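Unit 5: Sorting Small Household Items
Course handout, Home Organization Basics

This unit covers the loose items that end up on counters, in drawers, and on the floor of a closet. Read it before the practice session and bring it with you. The worksheet is handed out separately and is due at the start of Unit 6.

Terms used in this unit

Holding bin: one large container where mixed items wait until they are sorted.
Home: the place where an item is kept when no one is using it.
Stray: an item with no home, or an item whose home is in a different room.
Return pass: one trip through the house to put sorted items away.

Choosing a bin

Use a bin with straight sides and an open top. A rectangular bin fits against a wall or on a table better than a round one of the same volume. Color does not matter much, but a plain gray or white interior makes small things easier to find. Avoid bins with inside ribs or pockets. Hair ties and coins get caught in them and stay there for months.

Put the bin on a table or counter for sorting. Working from the floor is hard on the back and people tend to quit early. If one table is too narrow, push 2 together and check that they are the same height before you set the bin down.

The bin should be shallow enough that you can touch the bottom without leaning in. Deep bins turn into storage. When I taught this unit in July at the Pirham center, half the class brought deep laundry hampers and we spent most of the hour emptying them.
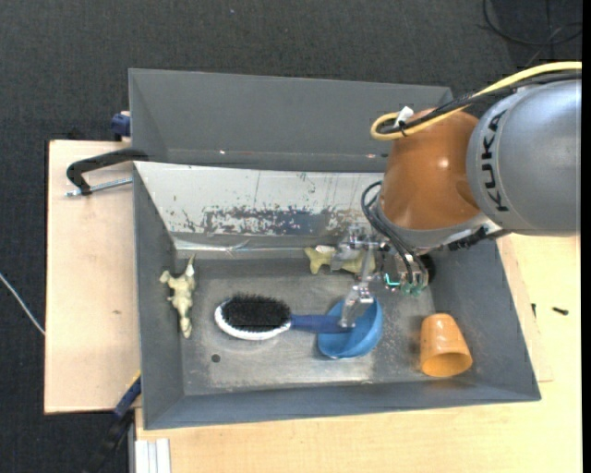 Natalie Pearce

A hairbrush, a blue bowl, and an orange plastic cup are a fair sample of what collects in a holding bin. They belong to different groups, and the rest of this unit uses items like them.

Group A, personal care. Brushes, combs, clips, nail files. Clean before storing. Pull the hair out of a brush first, then wash the bristles in warm water with a little dish soap. A brush with a cushioned pad should not be soaked, as water can get in behind the pad. Shake it and leave it bristles down on a towel. A brush goes back to the bathroom or bedroom, in a drawer or standing in a cup used only for that.

Group B, bowls and cups. Decide first whether the item is still used for food. A cup that has held paint, screws, or pet food stays out of the kitchen from then on. Mark it on the bottom so the next person knows. Everything else gets washed and goes back to the cabinet. Stack plastic bowls by size, but do not stack plastic cups while damp.

Group C, toys. Wipe hard toys with a damp cloth. Keep sets together. A single piece from a set goes in a small bag with the name of the set written on it until the rest is found.

Group D, everything else. Batteries, keys, receipts, chargers. This group is covered in Unit 7. For now, put these in a shoebox and leave them.

Order of work

Take out the large items first. A bowl or cup lying in the bin will usually have something small under it or inside it, so tip it out over the bin before you set it aside. Next take the long items, such as brushes and spatulas, by the handle. The small pieces come last. Do not stop to walk an item to its room. Finish the bin, then make one return pass.

Set a timer for 11 minutes. If the bin is not empty when it rings, take a break and start a second round. Strays that have not been given a home after 5 days go to the donation box or the trash.

Practice session

Work in pairs. One person takes items out and names the group, and the other places them. Switch halfway through. Mostafa Nasr will be at the front table with labels and bags, and questions about the worksheet should go to him.

For next time

Read the handout on drawer dividers. Measure one drawer at home, inside width and depth, and write the numbers on the back of this page.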